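Notebook, finishes bench
December 8, 2021

Otent oil again. Third round on their hardwax and I still can't get the numbers the leaflet promises. Leaflet says recoat after 8 hours. At 8 hours the ash offcuts were still grabbing at a cotton rag, and the oak ones were worse. Left everything overnight and carried on in the morning, so strictly speaking this isn't a test of their schedule any more. Noting it so it doesn't get quoted as one.

Setup, same as last time apart from the sanding. Ash, oak and beech offcuts, one face each, planed and sanded to 150, wiped down with a damp rag, left to dry, then a light pass by hand. Otent on the left half, the Prundham varnish on the right half, masking tape down the middle. The tape bled on the beech. Need the better tape or a knife line.

The Prundham rep claims 2,000 rub cycles before the sheen changes. Fine, but with what pad, what weight, and who decided the sheen had changed? I asked by email and got the brochure back. I ran 500 on the felt pad with the small weight and could already see a dull track on the ash when I tilted it to the window. On the oak I couldn't, or I talked myself out of it. Oak hides everything. I don't trust oak as a test wood for this and would drop it if the shop didn't sell so much of it.

Water rings: cold glass left on for the afternoon, no mark on either half. Hot mug, faint ring on the Otent side, gone by the next day. Everybody's sample board passes that one. I'd like to see it done on a surface that's had a year of wiping with dish soap first. Could fake it with a soapy scrub before the next round in January, but then I'm inventing my own standard, which is what I complain about when Prundham does it.

Cost, going by the last invoice: 219 for the Otent including the hardener, and we've used less of it than I expected. The Shimada pads are the real expense. They clog on the second coat whatever speed I run. Going back to the cheap ones unless someone objects.

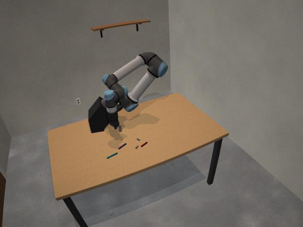

Color is the part I'm least sure about. The customer for the long table wants a pale top and a dark edge, and the Murance stain chart is useless for that, every chip on it is the size of a stamp and none of them show two tones meeting. The render has the right idea, light tan-orange on top with a fine, even grain and a darker brown along the thick front edge. But grain that even is a lot to ask of real boards, and I want to see the join line after two coats of oil before I agree to anything. Stain creeps. It crept on the sample with the rounded corner, and that was with shellac under it.

To try: stain the edge first, seal, then oil the top. Or cut a small groove at the line and let that take the bleed.

Ash half of the rub board is on the shelf by the window. Don't wipe it. The lid on the open Otent can doesn't seal, use the jar.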